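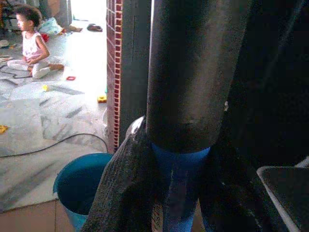 *Cámara de muñeca.*

Proyectos > Club de robótica Tatix > barrido-en-casa

# barrido-en-casa

Datos del proyecto de fin de curso del club de robótica Tatix. La tarea es barrer con dos brazos: uno lleva la escoba, el otro el recogedor de mango rojo. Hay 143 episodios y 2,619 segmentos anotados, grabados en casas particulares.

## Contenido

- `episodios/` — vídeo de cabeza y de muñeca, más el estado de las articulaciones
- `anotaciones/` — inicio y fin de cada segmento
- `splits/` — 68 episodios reservados para validación

Los segmentos con el brazo en movimiento rápido salen borrosos y llevan la marca `blur`. No se han eliminado.
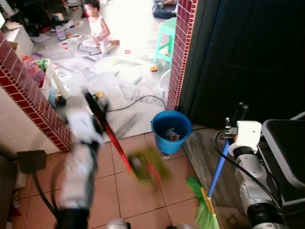 ## Anotación

Anastasia Liapis escribió la guía y revisó las etiquetas. Hay seis: `acercar`, `barrer`, `recoger`, `levantar`, `vaciar` y `espera`. En caso de duda entre `barrer` y `recoger` manda la posición del recogedor — si está apoyado en el suelo y tiene residuos dentro, es `recoger`. 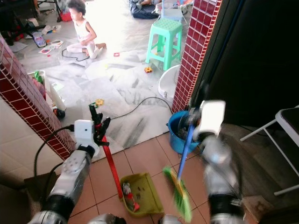 *Cámara de cabeza, etiqueta `recoger`.*

## Pendiente

- Volver a sincronizar los vídeos de muñeca de marzo
- Subir el script de conversión

Mantiene el repositorio Thanasis Mavromatis.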